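Komusby opens its restored furniture hall to the public this June

17/04/2024
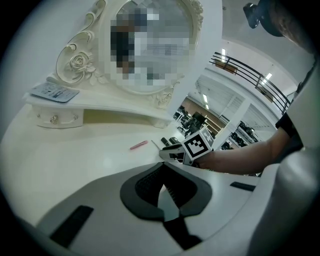
Komusby is delighted to announce that its new furniture hall will open in June, with 400 pieces on the floor and plenty of room to walk between them. Dressers, writing desks, nursing chairs, washstands - if people once kept it in a bedroom or a parlor, there's a good chance we have one!

The hall takes up the old Jomotus mill building, which gives us 2,000 square feet of display space and some wonderful tall windows. We spent the winter repairing the floorboards and moving everything across from our first home on the canal side, one van load at a time. Our full collection now runs to 3,041 items, and pieces that have been in storage for years will finally get their turn on show.

Painted furniture has a whole wing to itself. Visitors can learn how carved details were cut and finished, why old paint yellows, and how to clean it at home without losing the edges. We'll also be running 48 short workshops through the first year, covering chair caning, drawer repair, waxing and basic upholstery. No experience is needed, tools are provided, and children over ten are very welcome with an adult.

The Shimada Room, next to the entrance, will hold a small reading library with pattern books and trade catalogs that anyone can sit down and browse.

Entry to the hall is free. Workshop places can be booked at the front desk or through the Komusby website once the June program is posted. Parking is behind the building, with step-free access from the yard.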